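3.2 Collection sites and sorting of household PET

Post-consumer bottles were collected at two sites, Flultside and Borkowska, over a period of 4 weeks in February. Both sites run a bring-back scheme in which residents leave empty drink containers in lined bins at the entrance of the building. The sites differ in housing type and in the distance to the nearest deposit machine, and were picked for that difference. Bags were tied, tagged with a site code and a bin number, and moved to the sorting room within one day of removal.

Clear and colored bottles are mixed at the source. This matters for the later steps, as even a small share of green PET shifts the color of the washed flake and lowers the grade it can be sold under. Labels and caps are usually left on.

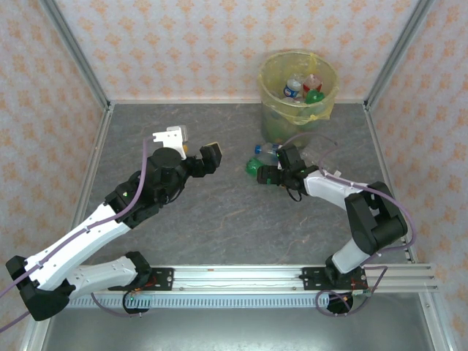

Figure 4. Mixed clear and green beverage bottles in a lined bin and on the floor.

A total of 1,045 bottles entered the study. Of these, 287 were excluded before weighing under the rules given in Section 3.1 (non-PET body, visible food or oil residue, volume above the upper limit). The remaining bottles were sorted by body color into clear, light blue, green and other. Color was judged by eye against a printed reference card under the same lamp at both sites. Where the two sorters disagreed, the bottle was placed in the class with the stronger tint, so that the clear fraction would stay conservative. Brand and drink type were not recorded.

Caps and neck rings were removed by hand and weighed apart from the body. They are made of polyolefin in nearly all current drink packaging and float during sink-float separation, while PET sinks. In practice the split is less clean than density alone would suggest. A cap left tightly closed traps air and can carry the whole body to the surface, where it is lost to the wrong stream. The flattening step used by Climetti lines opens most closed bottles before they reach the tank, but we had no access to such a line and cut each closed bottle at the shoulder instead.

Sleeve labels were slit and peeled. Wrap-around paper and film labels were left in place until the hot wash, following normal plant practice. Glue residue was therefore present on part of the body fraction at the time of the first weighing, and the body masses reported in Section 4 include it. A correction was considered and dropped -- the residue could not be separated from moisture at the precision of the scale.

3.3 Shape and wall condition

Crushed and intact bottles do not behave the same way in optical sorting. Near-infrared units read a reflected or transmitted signal from the body wall, and a thin clear wall returns little of it. Folds, ribs and embossed areas scatter light away from the sensor, and bright surface reflections can saturate single pixels. The effect is strongest on light-weighted water bottles, which crease under very small loads and do not recover their shape. Each bottle was given a wall condition score from zero (no visible creases) to three (fully flattened). The score was assigned before the cap was removed, as opening a partly collapsed bottle lets it take in air and changes its outline.

Wall condition was scored on the body only. Molded ribs and grip features were ignored where they could be told apart from creases. On strongly ribbed designs this was not always possible, and such bottles were scored twice by the same person with the order shuffled in between. The shoulder region, where the body narrows toward the neck, is often the stiffest part and keeps its form after the lower wall has creased. Small objects or particles seen in or through a clear bottle were not treated as residue unless they could be confirmed as such after cutting.
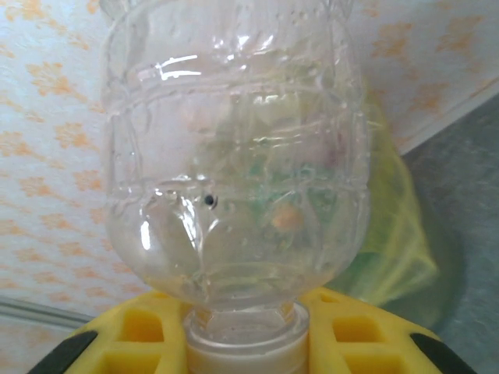 3.4 Washing and flake preparation

Bodies were cut to flake in a Prirnard granulator, one color class at a time, with the chamber cleared between classes. The clear fraction was processed first and the green fraction last. Fines were removed by sieving and weighed -- they were not returned to the sample. Each class was then divided into equal portions for the cold rinse and the hot caustic wash, with the settings listed in Table 2.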